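Gendik gripper comparison -- progress report, March 2023
Prepared by Lizeth Zapata for Mohandas Iyer

Work this period covered the second gripper set on the two-arm station. The first set (Resier fingers, hard pads) was closed out after 301 grasps on folded and crumpled cloth. Logs are on the project drive under Zarnasora.

Results so far. The Resier fingers held single layers well but dropped thick seams in almost 9 percent of lifts. The replacement jaws close more slowly and have not dropped a seam yet, though the sample is small. Thirumalai Arumugam lowered the closing force on both arms after the jaws marked a test shirt.

Controller. Han-gyeol Ki moved both arms to a shared clock. Lag between left and right is now 9 ms, down from a figure we could not measure reliably. The wrist cable on the right arm still limits rotation and will be rerouted.

Garment and hanger task. One arm lifts the cloth while the other holds the hanger.

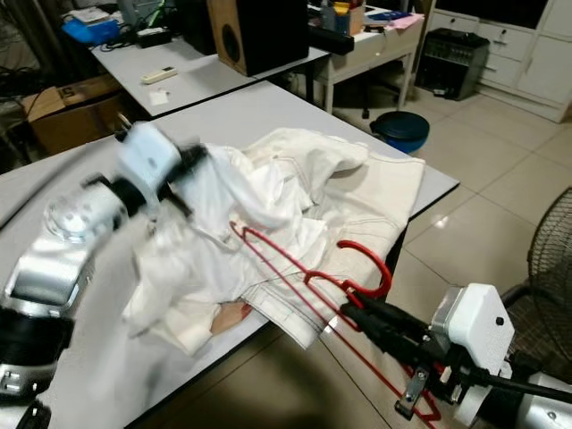

Thin wire remains the harder case for the jaws, as it can roll when the arm changes direction. Kamlesh Tripathi is cutting a shallow groove into a spare pair of pads -- three depths will be tried on the same garments.

Open items: groove test, cable reroute, head camera recalibration. No change to budget. The pad order with Iyengar is still unconfirmed.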